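4.2 Who takes the chairs in

Much of the writing on small urban parks credits movable seating with nearly everything good that happens in them. We went into Warcombe Square expecting to find some of this and found less than the literature promises. The square has 30 loose chairs in its north half and fixed benches in the south. Over the study period the north half was busier at lunch, as the operators had told us it would be. It also gets the sun at lunch, and it is closer to the coffee kiosk. Lehtinen and Paucar, in their earlier report on the Griklow riverfront, give the chairs full credit for a similar pattern and do not mention shade at all. We do not see how they can.

A second claim deserves the same caution. Tuominen argues that evening programs "teach" people to use a park after dark, so that visits stay high on nights with nothing scheduled. At Warcombe, visits on unscheduled nights in September did rise compared with the month before the program began. But the path lights on the east side were also replaced between the two counts, and the gate was kept open 40 minutes longer. Any of the three could explain the change. The operators prefer the first explanation, and it is the one that appears in their grant renewal.
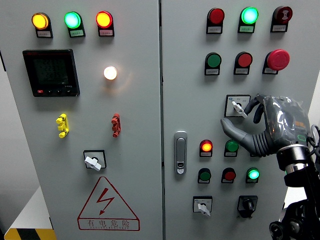 Figure 2. Control cabinet with indicator lamps and a digital power meter.

Staff accounts were more useful to us than the counts. Ikonen, who ran the evening crew for most of the study, kept a notebook of small complaints, and these rarely match the themes in the management plan. Visitors wanted the restroom door fixed. They wanted to know whether the chess tables could be reserved. Very few said anything about programming, good or bad, unless our survey form asked them to. When it did, they were polite about it, and we suspect that much of the 'high satisfaction' reported for parks of this type is politeness of the same kind.

We collected 630 survey forms in all. Tlapale's coding scheme, which we used with small changes, sorts open answers into comfort, access and activity. It worked poorly for answers about noise, which ended up under comfort or activity depending on the coder. Table 3 gives the results both ways. The ranking of the three themes changes when noise is moved, so we place little weight on it.

None of this shows that the Warcombe approach fails. It shows that the square was never set up in a way that would let anyone find out. Imo Park, discussed in the next section, at least has counts from before its redesign, although they were made at a single entrance and only in the morning.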